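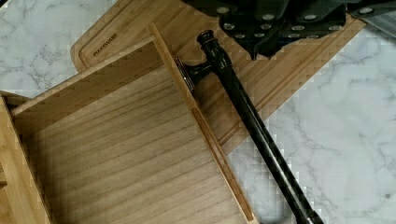
Fig. 1: Bamboo cutting board with a juice groove, on a marble countertop.

Filed under: Student Projects / Materials and Design

Grass in the Workshop: How Bamboo Takes Up Water
Project report by Umesh Katiyar
Project tutor: Santosh Bajpai
4 August 2021

1. Why bamboo?

I chose bamboo after finding out that it's a grass. I had handled it all my life (my grandmother tied her beans to it) and had always filed it in my head under trees. Once I started reading I couldn't stop! A bamboo stem, properly called a culm, comes out of the ground at almost its full width. It doesn't get fatter every year like an oak. It shoots upwards, puts out its branches and then spends a few years hardening, and all that time it is joined underground to its neighbours by a rhizome.

The culm is mostly hollow, with solid walls across it at the nodes. Long fibres run up the length of it, packed much more tightly near the outer skin than near the hollow middle. That one fact explains a lot about how bamboo bends, splits and drinks up water, and it became the heart of my project.

2. What I wanted to find out

My question was simple: does the outer part of a bamboo culm take up less water than the inner part, and does a coat of oil make a difference to either? I also wanted to see what soaking does to a strip's stiffness.

3. Materials

The bamboo came from Hisen, the garden nursery on the edge of Staltgate, where an old clump was being thinned out. They let me have a bundle of culms in February and I dried them indoors on top of a wardrobe, turning them when I remembered. From these I cut 23 strips, all the same length and width. Cutting was the hardest part of the whole project. Bamboo splits beautifully along the grain and horribly across it, and my first attempts with a coarse saw went in the bin. A fine-toothed saw and a wrap of masking tape fixed that.

One strip was kept aside as a dry reference. The other 22 were sorted into outer and inner strips, and half of each kind was oiled with food-safe mineral oil, wiped down and left overnight.

4. Method

Each strip was weighed, laid in a tray of tap water under a wire rack to stop it floating, then taken out, blotted and weighed again. I did this every day for 7 days. The scales were borrowed from the school lab and read to a hundredth of a gram, so I could see changes I would never have felt by hand.

For the stiffness test I rested a strip across two blocks and hung a bucket from the middle, adding sand until the strip touched a marker below. The dry reference strip needed 1053 grams to reach it. Everybody in the lab came over to watch that one, and it sprang straight back when the bucket came off.

5. Results

The inner strips took up water faster than the outer ones from the very first weighing. By the last day the gap had narrowed, but it was still there. Oiling slowed things down for both kinds. It helped the inner strips most at the start, and by the end of the week the oiled and plain inner strips were much closer than I had hoped.

Every soaked strip needed less sand than the dry one to touch the marker. The outer strips kept more of their stiffness. Two of the plain inner strips had also cupped across their width, so they rocked on the blocks and I had to repeat those readings.

6. What I think is going on

The soft tissue between the fibres holds water like a sponge, and the inner wall has far more of it. The outer skin is also waxy, and although I scraped the strips lightly to make them even, I probably left some of that wax in place. I'd scrape them all right back if I did this again.

Oil fills the pores near the surface but doesn't seal them. Santosh Bajpai suggested I try a second and third coat, and I wish I'd had enough strips left to do it – next time I'll cut twice as many.

I would also love to test glued bamboo, where many narrow strips are pressed together. The glue lines must change how water travels, and I have no idea by how much.

7. Thanks

To Hisen for the culms, and to the lab for putting up with wet sand on the floor.

Related projects
Zivby: a paper bridge that holds a bicycle
Why does bread go stale faster in the fridge?
Pal, a pocket rain gauge for allotments
Mapping the hedges of Staltgate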